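We use cookies to keep you signed in and to count visits to the archive. Accept | Settings

Lindgren House Linens List – message archive

Posted in July, 9:40 pm
By Lorraine Oakley

Re: Folding on the bed or on the table?

On the question from the Prodside end of the list:

> We have the guest rooms to do before the family gets here and
> I am folding everything on the kitchen table, which is too small.
> Cloths come out crooked and I end up doing them twice. Does anyone
> fold on the bed? I worry about dragging the sheet around and having
> to make the bed again after. Also, do you fold in thirds or halves?
> My shelves are 18 inches deep.

I fold on the bed and have for years. The table is fine for napkins and dish towels, but anything bigger hangs over the side and the weight of it pulls the fold out of line while you are working on the other end.

Make the bed first with the bottom sheet only, and tuck it in hard on all sides. Leave the top sheet and the spread off until you are done. If the sheet is tight it stays put and you can smooth a cloth against it with the flat of your hand. If it shifts, it was not tucked far enough under at the corners. I go all the way around once before I start.

A plain, light-colored sheet is best for this. You can see the edges of whatever you are folding, and you notice right away if one corner has crept under.

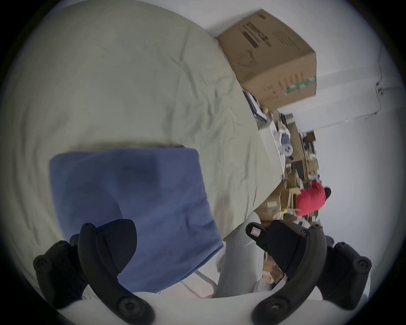
Blue cloth, folded, on the pale green sheet.

I got the top edge straight on that one and let the creases across the middle go. They press out under the weight of the pile. If you chase every crease you will be there all night, and the edge is what shows on the shelf anyway.

For your shelves, halves and then thirds. Fold the cloth in half the long way, turn it, and bring the two ends in over each other. With bath towels I do thirds first, but mine are the old Wonine ones and they are thick, so yours may behave differently. Try one and set it on the shelf before you do the rest. With 18 inches you should have room to put the folded side out and still close the door.

Sort before you fold. I put cloths at the head of the bed, pillowcases at the foot, and clothes somewhere else entirely. Clothes mixed in with linens slow me down more than anything, and I always find a sock inside a pillowcase later.

Fitted sheets I do last, and I don't have a good method. I tuck the corners into each other, lay it down, square up the sides as well as I can and put it at the bottom of the stack – nothing on top of it has ever complained. If somebody has a better way, please write it out step by step, as I could not follow the last one.

I still have a Zekel shelf divider here that doesn't fit my closet. It is 21 inches long, so it's too long for yours as well, but anyone with a deeper shelf can have it.

Lorraine

Contact the list owner | Back to top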